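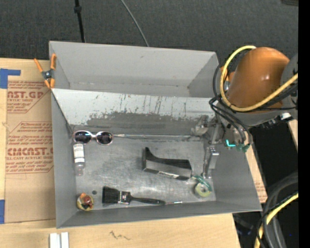
The Kakholm sorting bin, with things in it.

Kakholm bin, sloped walls
Sold by Citano

A wide, grey sheet-metal bin for the bench, for people whose small things have stopped answering to their names. The walls slope inwards to a flat floor, so sunglasses, a paintbrush and a roll of tape all end up at the same level – socially as well.

It arrives cleaner than ours. Scuffs come with use and are not covered by the guarantee, which lasts 2 years and has been read by over 11 people.
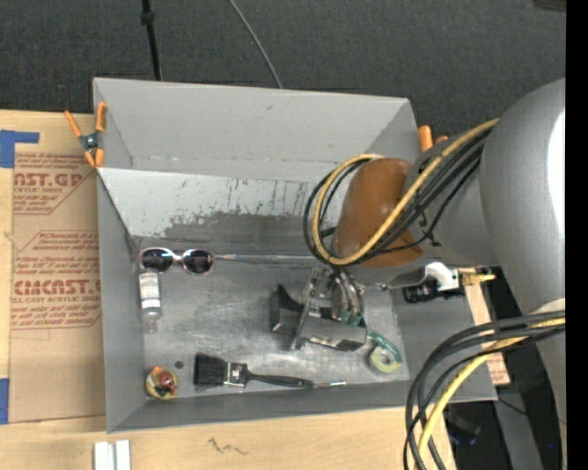 Good to know

Stand it on a wooden table or anything else that doesn't wobble. There is a small hole in the floor, so keep beads and loose screws elsewhere.
Wipe with a damp cloth. The grimy band on the back wall takes longer.
The Kalano lid is sold separately and fits this bin only.
Delivery in 6 working days.

Page updated March 2019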